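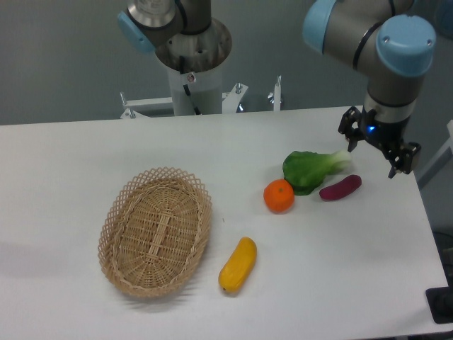

Open day at Relisow draws a full house

Nov 30, 2022 - Relisow opened its robot lab to the neighborhood for one afternoon, and 674 people came through the doors. That beats the spring visit in May by a wide margin, and what a lively crowd it was!

The longest line was for the grocery table, where a two-finger gripper goes after toy produce and drops it into a wicker basket. Banana, mandarin, bok choy, sweet potato - visitors called out what they wanted next, and the operators did their best to keep up. Each group got 11 minutes, and plenty of kids went straight to the back of the line for another turn.

"The bok choy is the hard one," said Neelam Rathore, who ran the table for most of the day. "The leaf is wide and the stalk is narrow, so it matters a lot where you grab. People started cheering for it."

Preben Nørgaard gave two short talks in the hallway on how the arms learn from being guided by hand. Both were standing room only, with almost 50 people at the second one, and the questions ran well past closing (a fourth grader wanted to know if a robot can tell when fruit is ripe - not yet, he said).

Teachers from Herath have already asked to bring their classes over. School groups can sign up at the front desk, and the grocery table will stay set up for them through the winter.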